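Laying out a gear kit before assembly: questions for Milagros Galang

Milagros Galang keeps the parts store for the gear bench at Plavier, where small drive units are stripped, measured and rebuilt. The store lists 3,061 items, of which 343 are gears.

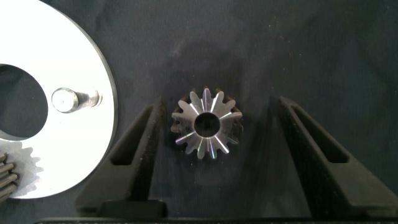 Bevel gears and how they are set down

Galang lays parts on dark cloth. Bright metal shows up against it, and a bore can be checked at a glance. "If I can see cloth through the middle, there is no plug of old grease in it," she said.

A small bevel gear goes down with its teeth facing up. The tapered flanks catch the light one by one as the head moves, and a chipped edge breaks the pattern. She does not judge wear from color. "A bit of violet or blue on polished steel can be the lamp. I measure before I write anything down."

Spur gears are kept apart from bevel gears in the drawers but share the cloth during layout. The two types are never stacked.

Plates and pins

Flat round plates with a through-hole are used as a resting surface for short pins. A stepped pin rolls less on its side than a plain one, Galang said, though she still keeps it away from the hole. The step is where she takes her second reading; the first is on the wider section.

Glare is the usual complaint. A smooth plate throws back enough light to hide a scratch, so she turns the lamp down and looks for the shadow a burr makes - quicker than a fingertip, in her view.

Records

Asmaa Berrada enters the readings the same day. Each kit gets a card with the bore, the tooth count and the pin diameter. About 700 cards have been filled in under the present system, which replaced a paper ledger in April.

Asked what she would change, Galang named the drawer labels. "They go by supplier. I would sort by bore and put the supplier on the back."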